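Welcome to the gallery for our arm-buying adventure! We're a small outfit in Onthorpe, and I've been put in charge of working out what a robot arm and gripper will really cost us before we hand over any money. I've been writing up bits of it as I go, mostly so I don't forget why I crossed things off, and a few people asked to see the pictures too – so I've put a couple up with my budget notes beside them.

## The gripper itself

My first spreadsheet had one line for "gripper" and I was pretty chuffed with how tidy it looked. Then the quote from Testia came through and the fingers were listed separately from the body, and so were the spares, and so was the mounting bracket. I've now got five lines where I used to have one. My favourite question for any supplier is what a worn finger costs to replace and how long it takes to arrive (one told me 30 days, which is a long time to have an arm sitting idle).

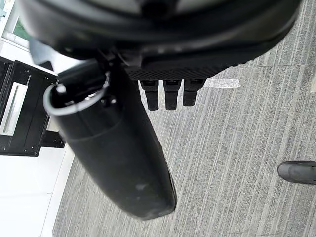 The long black cylinder has a few pale scuffs down near the tip, and that's the bit I'd be looking at on any second-hand unit. Scuffs don't bother me much. I'd just want a spare set included in the price, and I've pencilled in $600 for fingers and bits over the first year.

## Floor space and the stuff around it

I measured our corner 2 times and got the same answer, so I'm calling it done. What I'd forgotten was elbow room – you want enough to walk past with a cup of tea and not feel nervous. The floor matters too. We've got carpet tiles in half the building and I've been getting prices on a hard mat to go under the stand, plus a power point on the right wall for once. 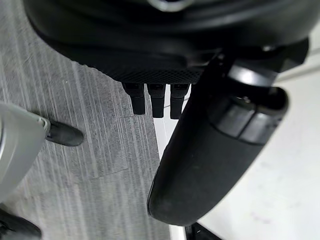 The two quotes I'm still weighing up are the Xiao package and the one from Gesus. Xiao is cheaper on the day, but training is extra and so is the second year of support. Gesus rolls it all in together and the total makes my eyes water a bit! I've asked both for the same things in writing: delivery to Onthorpe, a full day of set-up, spare fingers, and what happens if a cable goes in the first year. Xiao got back to me the next morning. Gesus wants to do a phone call first, so we'll see.

If it all adds up I'd like to have the order in by June, and the mat and the power point sorted before the crate turns up. I'll add the final figures to this page once I've got both replies, and if you've bought one of these lately and found a cost I've missed, please drop me a line – my spreadsheet has plenty of room left in it.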